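Section 4: Comparing two grippers on flat packets

Once both arms are homed and talking to the controller, the fun part starts. A gripper that looks brilliant on cubes and bottles can come to grief on a flat paper packet, and there is no better way to get to know your Stastley fingers than to set them against the Brirnell ones on the same pile. Set aside a morning for it. You will learn more about your set-up in that morning than in a week of reading data sheets (and it's very satisfying when the first packet comes away cleanly!).

You will need:

Two arms, mounted and homed as in Section 2
One pair of Stastley wedge fingers and one pair of Brirnell tapered fingers
A bag of mixed flat packets, the more creased the better
At least one open bin within reach of both arms
The Jirnura controller, version 3 or later
A soft cloth

4.1 Fitting the fingers

1. Press the stop button on the controller and wait for the joint lights to turn amber.

2. Slide the old fingers off their rails. They should move by hand. If they don't, check that the locking screw is fully backed out before you pull any harder.

3. Push the new fingers on until they click, then tighten the screw until it just bites.

Caution: Do not overtighten. The rails are soft metal and a stripped thread means a new gripper body.

4. Release the stop button. When the lights go green, open and close the fingers from the Jirnura panel and watch the tips meet. A sliver of daylight at the very end is fine on the Brirnell pair, which closes from the back forwards. The Stastley tips should touch all the way down.

Note: Finger settings are stored for each arm separately. If you swap a pair from one arm to the other, load its profile again.

4.2 Laying out the pile

5. Wipe the tabletop and let it dry. Paper clings to a damp surface and you will blame the gripper for it.

6. Tip the packets out in front of the bins and leave them as they fall. It's tempting to tidy them up – please don't! Overlaps, raised edges and crumpled corners are exactly what we want to test, and a neat row tells you very little.

7. Place the bins behind the pile with their open tops well below the arm's travel height. Set that height on the panel to 100 mm above the tallest rim.

8. Jog each arm by hand through one full reach, from pile to bin and back, at the slowest speed. Watch the cable loops as well as the fingers. A loop that hangs nicely at rest can catch on a joint housing at full stretch.

Caution: Only one arm may be over the bins at a time. Turn on Shared Zone in the Jirnura panel before you run both.

A workable layout has plenty of open table beside the packets, so that anything dragged off the pile has somewhere to go.
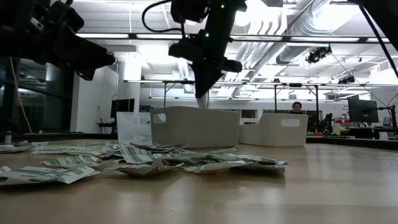
4.3 Running the comparison

9. Choose New Trial on the panel and name it after the fingers you are testing. You'll thank yourself later.

10. Set the closing force to 3 for both pairs. This is gentle enough for thin paper and still holds a full packet.

11. Start the first arm and let it work until it has cleared the pile or failed the same pick three times in a row.

12. Tip everything back out, mix it up and run the second arm.

13. Repeat with the closing force one step higher. This is where the two designs really part company, and it's a treat to watch. In our own trials the Stastley wedge was the better of the two at getting under a lifted edge, while the Brirnell taper did lovely work between tightly overlapped packets. On our longest session, 541 picks in all, the wedge dropped fewer and the taper tore fewer.

Note: Your results will differ with your packets. Glossy ones slip, and very soft ones fold over the fingertips and hang there. Log a folded packet as a pick if it lands in the bin.

4.4 Reading the log

Each trial is saved as a plain table with one line for each attempt. The columns to look at first are Grip Width and Result. A packet held flat reads close to zero, and a sudden wide value usually means the fingers have picked up two at once. Sort by width and the doubles jump straight out.

If you see code 103, the fingers closed on nothing. One or two in a run are normal. A string of them near the start points to a table height that is set too high, so go back to Section 3 and touch off again.

To send your trials to the Org shared library, choose Export and tick Include Finger Profile. We love seeing these – odd packets, odd bins, home-made fingertips, all of it is welcome.

4.5 Before you finish

14. Park both arms clear of the bins.

15. Press the stop button and wipe paper dust from the fingertips with the dry cloth.

16. Check the tips for nicks. Replace any finger with a rough edge before the next trial.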